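A morning at the Wotska tile works

I'd been meaning to visit Wotska ever since my sister redid her hallway with their seconds, so when they put on an open day in January I booked the first slot I could get. It's a long drive for us (two wrong turns, one of them mine) and we pulled in with minutes to spare. Tea was waiting, thank goodness, and a plate of very good shortbread.

There were two groups and ours went round with Eyerusalem Endale, who runs the glaze room and clearly loves it. She started us in the clay store, which smells like a wet garden and is freezing. The clay comes in as powder, gets mixed with water and then has most of the water squeezed out again in an enormous press. I asked why you'd bother adding it in the first place and got a proper answer about getting the lumps and grit out, which I'd never have thought of.

Then the pressing hall. Noisy! We all had ear defenders on and did a lot of nodding and pointing. The old press, known as Nulo after whoever built it, still turns out 4000 tiles on a good day, and the thump comes right up through your shoes. They let one of the children in our group lift a fresh tile off the belt. It broke at once, and went straight back into the scrap bin to be used again.

The kilns were my favourite part. After the clay store it was lovely just to stand there and thaw. The big one fires at 1068 degrees and the tiles creep through it on rollers, going in dull and chalky and coming out shiny at the far end. You can look in through a little spyhole with a dark glass over it. I had two goes.

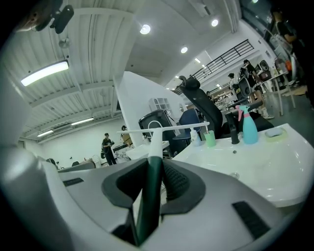 Glazing was the bit I'd come for, and I wasn't disappointed. Eyerusalem had 173 test tiles pinned up on one wall, all of them blues and greens, and she could tell you what was wrong with every single one. Too runny, too grey, lovely but it crazes. What surprised me was how hard plain white is. A blue can be a bit uneven and people call it character, but a glossy white like the one on the sink, with the lights reflected in it, shows up every pinhole and ripple. She tilts her samples under a lamp and watches how the reflection bends. I've been doing it to our bathroom ever since and have decided our tiler had an off day.

We finished with a go at decorating our own. You get one plain tile, three pots of colour and a brush that has seen better days. Mine was meant to be a heron. My husband did stripes, very neatly, and was a bit smug about it. They fire them for you and post them on, and ours turned up well wrapped – the heron looks more like an umbrella but I've put it behind the cooker anyway.

Lunch was at Fikre, the café over the road, where you get a bowl of lentil soup and as much bread as you can manage. Go early, as both groups turned up at once and the queue was out of the door.

A few practical things if you're thinking of going. Wear flat shoes you don't mind getting dusty, and take a jumper for the clay store. There's a flight of metal stairs up to the glaze room, so ring first if that's a problem. The seconds shop takes cards now and I came away with a box of 30 in a mossy green, which are sitting in the hall until I work out where they're going.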